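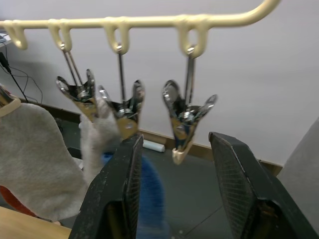
Clip hanger, one hook still free

Forum > Business Internet > Small Office Connections

Topic: Leased line or two cheap lines for a 13 person office?

dunmore_ops
Posted Mar 31, 2019

We're moving the office to the Sornton business park in July and I have to pick the internet setup. We have 13 people on site. Phones are all VoIP, files are on a hosted server, and backups go out overnight.

The building already has fiber to the suite from Jollmont. They will sell us either a shared business fiber plan or a dedicated line. The dedicated line is much more per month and has an install charge of $3000 on top. The other idea is to take the shared plan and add a second connection from Wieczorek, who have fixed wireless on the roof next door, and put in a router that fails over.

Has anyone done it both ways? I'm leaning toward two cheap lines but my boss likes the sound of "dedicated."

patchbay
Two lines. We did this at our last place. Any single line can get dug up by a backhoe, dedicated or not. With two carriers coming in by different paths you stay up. You also save enough on the monthly bill to buy a decent router.

Make sure the wireless link doesn't hand off to Jollmont upstream. Ask Wieczorek in writing where their traffic goes.

greylock77
I disagree with patchbay, at least for an office that runs on VoIP. What you pay for with the dedicated line is the repair time in the contract and the same speed up and down. On a shared plan the repair target is usually "next business day" and it is only a target. On ours the contract says 5 hours, and we get a credit if they miss it.

Failover also drops every call in progress unless your phone provider handles it well. Ours didn't.

patchbay
A credit doesn't bring the phones back. I had a dedicated line down for most of a day and the credit came to less than lunch for the office.

Dropped calls, sure. People call back.

greylock77
People call back if you're a dentist. If you're a help desk they open a complaint. Depends on what dunmore's office does.

dunmore_ops
We do freight booking. Calls matter, but most of the work is in a browser. Upload is what worries me more. The backup is big and right now it sometimes runs into the morning and everything slows down.

ledgerlines
Then look at upload on the shared plan before anything else. The big number on the sales page is download. Get the upload figure, and ask if it holds in the middle of the day.

Separate point, you can put a limit on the backup job. Most backup programs have a setting for it. We capped ours during office hours and the slowdowns went away without changing the line at all.

mkt_tower4
I'm in the same park, a different building. Jollmont shared fiber has been fine for us. We have had 2 outages since we moved in, both short. I can't speak to the Wieczorek wireless. The suite below us has it and they complained about it in heavy rain, but I think that was an older dish.

One thing to check is the term. They quoted us five years on the dedicated line and came down to three when we asked. The install charge stayed the same on the shorter term.

patchbay
Rain is a fair point. For a backup line I could live with it. A cellular router would also work as the second path if the signal in the suite is good. Take a phone over there and run a few speed tests near where the rack will go.

greylock77
Cellular for 13 people on VoIP is going to be rough. OK for email.

ledgerlines
Does anyone use the Rakmont dual WAN router? It's on the list our installer gave us and I can't find much about it.

mkt_tower4
We have one. Failover takes under a minute. The menus are ugly and the manual is wrong about where the ping target is set, it's under the WAN tab and not under System. Set the target to something outside the carrier's own network. If you leave it on the gateway it won't notice when the problem is farther up.

ledgerlines
Thanks, good to know about the ping target.

dunmore_ops
Thanks all. I asked Jollmont for the upload figure and the repair terms on both plans, and Wieczorek for their upstream route. I've also capped the backup for now.

I still don't know what I'll tell my boss. If the shared plan has decent upload I'll push for that plus the wireless, month to month if they'll do it.

greylock77
Get the dedicated quote at three years anyway. The shared price sometimes drops when they see you have it in hand.

patchbay
Agree with that part. And order early. Any roof work needs the landlord's sign-off, and ours took longer than the install did.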